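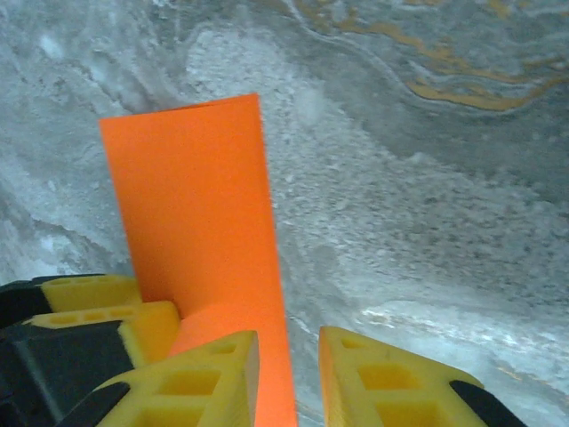
Flekska reports grasp correction method using wrist view alone

WALTTHORPE, May — Flekska has released results from a study of in-hand pose correction for compliant grippers. The method, named Jadano, estimates how a held part is tilted between the fingers and adjusts the wrist before the part is set down. It uses only the image from the small camera at the wrist. No force sensor or overhead camera is needed.

Compliant fingers with open lattice bodies conform to the part they hold. This lowers the risk of damage but lets the part rotate slightly as the fingers close. In placement tasks, a few degrees of rotation can be enough to jam a part against the edge of a slot. Most existing cells handle the problem with a regrasp station, which adds a step and takes up floor space.

Jadano treats finger bending as part of the measurement. A model compares the outline of the part with the outline of the fingers in the same image and returns a tilt estimate. The controller then applies a correction while the arm is already moving toward the target, and a second estimate is taken shortly before release.

The team ran 694 placement trials with flat and curved single-color parts on patterned stone and plain work surfaces. Patterned surfaces were included because veins and speckles are often mistaken for part edges. With correction turned off, 60 percent of trials ended with the part seated on the first attempt. With correction turned on, the figure was 78 percent. Each part was tested under both conditions, and the order was shuffled.

"The fingers were the thing we had been trying to mask out," said Jhun Ocampo, who led the study. "Once we kept them in the model, the estimate got steadier. Thin parts are still hard — when a panel is nearly edge-on to the camera there is very little outline left to work with."

The remaining failures fell mainly into two groups: parts that slipped after the second estimate, and parts whose lower edge was hidden by a finger. The method has not been tested on clear or mirrored materials. It assumes that the part is rigid and that its basic shape is known in advance.

Training used recordings from about 20 hours of teleoperated grasping at the Waltthorpe lab. Mbwambo, the study's software partner, built the labeling tools and will maintain the code. A technical report with the full trial tables is available from Flekska on request. Work on the slip cases continues, with a faster estimate loop as the next planned change.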